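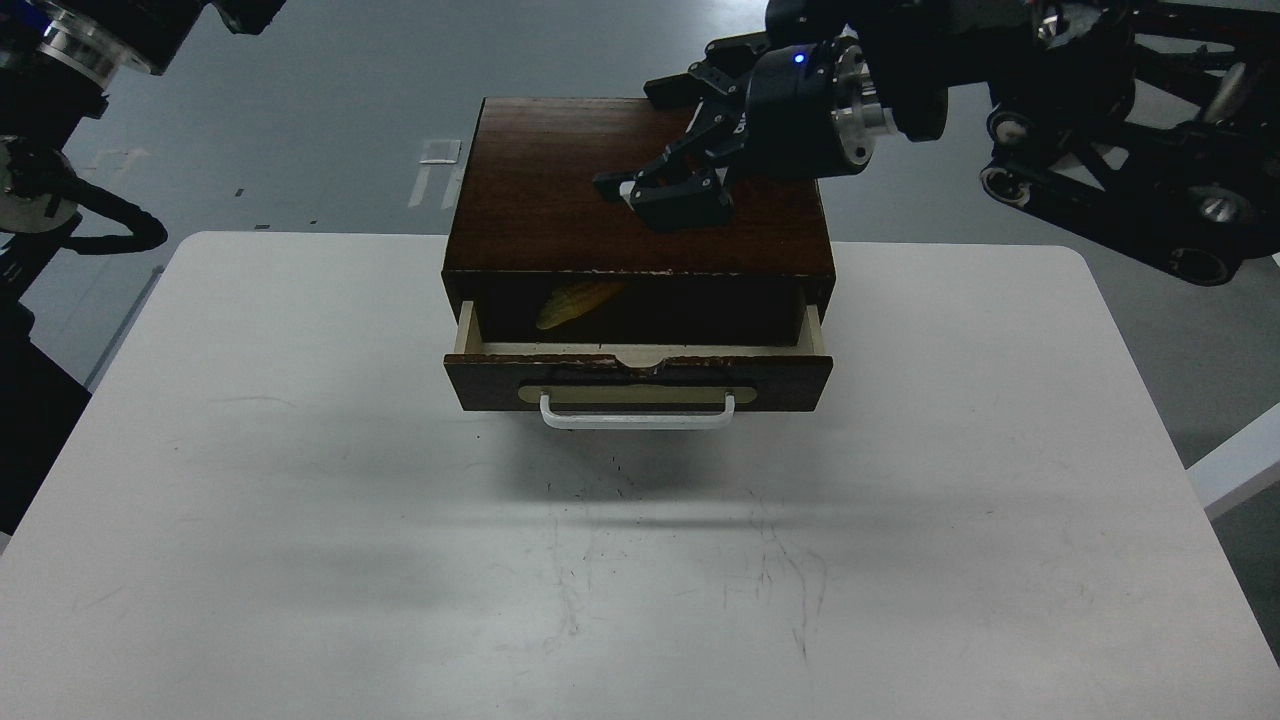
Judatell is a word list of small-furniture terms in English, Portuguese and Vietnamese, compiled for people who write catalogue entries for auction rooms and local museums. Each entry gives a headword, the accepted variants, a short definition and a note on scope. Terms for wear are kept separate from terms for construction. A small dark-brown cabinet with a glossy finish, chipped along the front edge of its top, takes "edge loss" under wear; the pale wood of its drawer sides goes under construction as "unfinished side", with the species left blank. Contents of drawers are outside the scope of the list.

Version

Second release, April 2023. The first release held 800 entries. This one adds 122 and withdraws 12 that duplicated existing headwords. Withdrawn identifiers are not reused.

Files

terms.csv — one row per headword, UTF-8, comma separated
variants.csv — spellings and regional forms, linked by term_id
sources.csv — short titles of the printed catalogues consulted
changes.txt — additions and withdrawals by release

Fields in terms.csv

term_id: integer, stable between releases
head_en, head_pt, head_vi: headword in each language; may be empty
class: construction, wear, fitting or finish
definition: English only, no more than 200 characters
status: agreed, draft or disputed

Compilation

English headwords were taken from the Bortolotti and Plisari sale catalogues, then checked against the Kandham card index. Portuguese forms were supplied by Daiane Bittencourt and Vietnamese forms by Hằng Kiều. Where the two languages divide a term differently from English, the English entry is split and both halves point to the same source line. Disputed entries keep every proposed form in variants.csv.

Known problems

Coverage of hinges and locks is thin. Several finish terms overlap — "lacquered" and "varnished" in particular — and cannot be applied from a photograph alone. Portuguese headwords follow Brazilian usage; European forms appear as variants and are incomplete. Tone marks are lost if terms.csv is opened in a spreadsheet program without setting the encoding first.

Corrections

Send the term_id, the proposed change and a printed source. Changes without a source are held as draft. The next release is planned for September.

Licence

CC BY 4.0. Cite as "Judatell word list, second release".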